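Council budget: what was decided in September and what is still open

The district council of Mambridge has agreed its spending plan for the next year. The vote was close and the meeting was long, so we try to explain the main points for readers who did not have the evening free. The full papers can be read at the library in Mambridge and at the council office in Dirkley.

The largest change is in the money for small local groups. Two years ago the council lowered this fund by a third and promised that the cut would be temporary. The promise has now been kept in part. The fund goes up again, but it does not reach the old level, and the council says that the rest will come when the income from parking and business rents is more stable. Some members wanted a fixed date to be written into the plan. This was put to a vote and it failed by 4 votes.

Council tax

The tax will rise for all households. For a home in the middle band the increase is £89 for the year. The council leader's group said that a smaller rise would mean closing the Dirkley advice office, which is used by many people who have no computer at home. The opposition answered that the reserves are large enough to pay for the office for one more year. Both sides agreed to look at the reserves again after the winter.

Households with low income can ask for a reduction. Last year 571 households in the district received it. The form is now shorter than before, and you do not need to send copies of your rent papers if you already sent them and your address is the same.

Local groups and shared rooms

Groups which meet in the district can apply for two kinds of help. The first is a grant for running costs, such as rent, heating and insurance. The second is for equipment, and it must be something that stays in the district and can be used by more than one group. Tables, storage and kitchen things were accepted in the past. Travel and food are not paid from either fund. 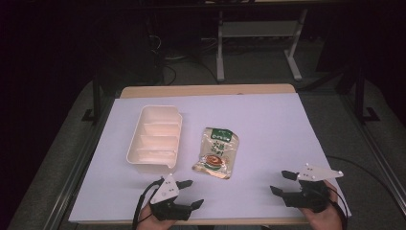

How to apply

The forms are available from the council office in Dirkley, and also at the Sketen hall in the mornings. Please write clearly what the money is for and how many people will use it. Groups that received a grant last year must add a short report, one page is enough. The office will answer within 6 weeks.

If your group is new and has no bank account yet, you can still apply, but another registered group must receive the money for you. Ask at the office before you fill in the form, as there is a separate page for this.

Roads and the Győri bridge

The repair of the small bridge on Győri Lane is moved to next year again. The council has set aside money for the survey but not for the work itself. Until then the weight limit stays, and heavy vehicles must use the road through Sketen. Residents of Sketen have sent a letter against this, and the council will discuss it at the next meeting. The meeting is open to the public and begins at 7 pm. Questions must be sent to the office in writing before noon on the day before.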